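Chunk boundaries, again
June 1, 2021

I have spent most of the spring on one bug class in Pluvis, our bimanual control stack. The policy outputs an action chunk, the executor plays it back, and near the end of the chunk a new one arrives that disagrees with the old one. On a single arm you get a twitch. On two arms you get two twitches that don't line up in time, and any paper held between the grippers gets the difference.

The old executor blended chunks per arm. Each side had its own queue, its own clock offset and its own linear ramp over 11 control steps. It worked for blocks and cups, so it stayed in the code from January until we moved to binder tasks.

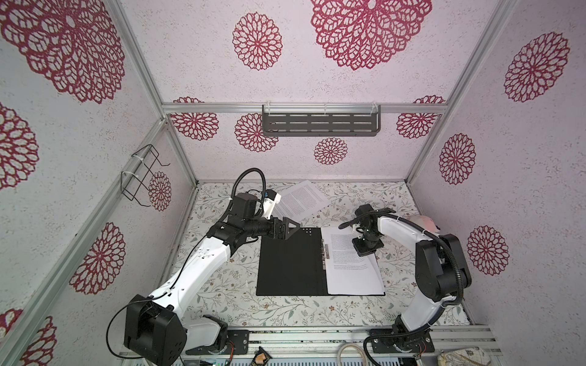
Upadhyay's reply on the issue tracker was that per-arm blending should never have shipped, and that a shared phase variable costs one extra float in the message. The same reply asked for the latency histogram before anyone touched the ramp length. Both points are fair. I pulled the logs and the two queues had drifted apart by up to 165 ms, with the left side always the late one. The ramp length had nothing to do with it.

The fix is in the ceselness branch (the scheduler has been called Ceselness since before my time). There is one queue now. A chunk holds both arms' targets, and blending runs on a common phase. If either arm's state message is stale, both hold position. I replayed 2,000 recorded chunk transitions through the old and new executors. The old one broke our relative velocity limit in 1,190 of them. The new one breaks it in almost none, and the leftovers all trace to a dropped state message. I have yet to write the test for that case.
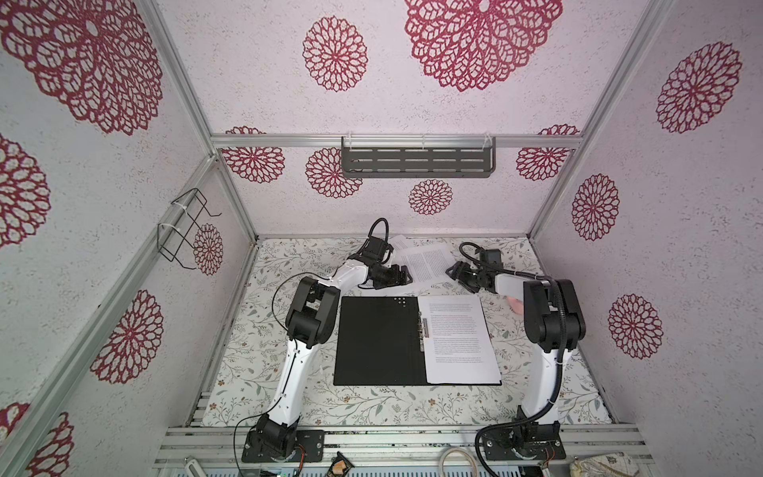
Collision checking is the part I'm less happy with. We use Drironetti for the distance queries, and it treats the grippers as convex hulls with a fixed 5 mm of padding. For most poses that is fine. With both grippers at the same loose sheet, facing each other across a small gap, the padded hulls are close enough that the checker starts vetoing targets the policy was right to ask for. Angular jaw fingers make it worse, as a hull fills in all the free space between them. I tried per-link padding and it helps, at the cost of a second config file that has to match the URDF by hand.

Next on the list is decomposing the finger meshes properly and caching the result at startup. Load time will go up. The other open item is the hold behavior: when both arms freeze on a stale message they resume at full speed, and I want a short ramp there too, driven by the same phase variable.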